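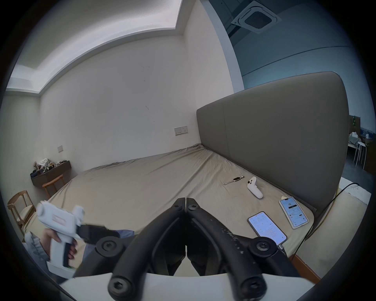 Plovenham, 11 Aug 2019

Help wanted: bedroom resets, linens and lost things

I look after 18 furnished rentals here in Plovenham under the name Borkodell Stays, and I need another pair of hands. Two pairs would be even better! The work is getting bedrooms ready between guests, and if you're the kind of person who can't walk past a wrinkled fitted sheet without giving the corner a tug, please keep reading.

I've been making beds for money for a long time now, and what eats up the day is all the stuff that lands on them. A bed is the biggest flat surface in most apartments, so everything gets put down there. A watch with a metal band, a VR controller, a couple of phones with one of them still on its charging cable - all of that has to be picked up, put somewhere sensible and kept track of before you can even think about the sheet. Beige sheets are kind to us (a phone cable shows up fine on tan), but pillow seams and the gap by the headboard swallow small things like you wouldn't believe.

So a normal shift goes something like this. You pick up the keys and the linen bags from my place on Langlois Street, drive or bike to the first apartment, and start in the bedroom. Clear the bed first. Electronics go in the padded tray, chargers get coiled and stay with whatever they belong to, jewelry and watches go in the little zip pouch with the apartment number on it. Then strip, shake out, check the mattress and make the bed up fresh. The tall upholstered headboards get a going over with the soft brush, and please do the seams, they collect dust like crazy. Gray fabric hides it until the sun comes in sideways and then it's all you can see.

After that it's bedside tables, windowsills, a vacuum under the bed, and on to the next one. Kitchens and bathrooms are done by a separate crew, so you won't be scrubbing any showers unless you ask to.

What I'm looking for

You don't need hotel experience. I'd love it if you have some, but the best person I ever hired came from a shoe store. I do need you to be careful with other people's belongings, able to carry a full linen bag up two flights of stairs, and okay with writing things down. Every single item a guest leaves behind goes in the Trunico notebook (green cover, lives in the linen bag) with the room and where you found it. If a phone lights up while you're moving it, don't read it and don't answer it. Just set it in the tray and carry on.

Our bigger beds are heavy and the fitted sheets for them run a bit short, so expect a wrestling match with the last corner. I'll show you my trick with the knee.

Pay and hours

Part time, mornings into early afternoon, mostly when guests change over. You get $200 for a full shift and lunch is on me. People who stay with us through March also get a $460 bonus, paid with that month's check. The first two shifts are training and they're paid the same as any other. Gloves, brushes and linens are provided. Shoes are up to you, but wear something you can slip off at the door, a few of the owners are very particular about their carpets.

How to apply

Drop a note in the Borkodell mailbox on Langlois Street or stop by before noon and knock hard, I've usually got the dryer running. No resume needed. Tell me which days you're free, whether you have a car or a bike, and how you fold a fitted sheet. There's no wrong answer to that last one (I roll mine), I'm only curious.

I'd like to have someone started before the end of the month, and I'll get back to everybody who writes, even if it takes me a few days.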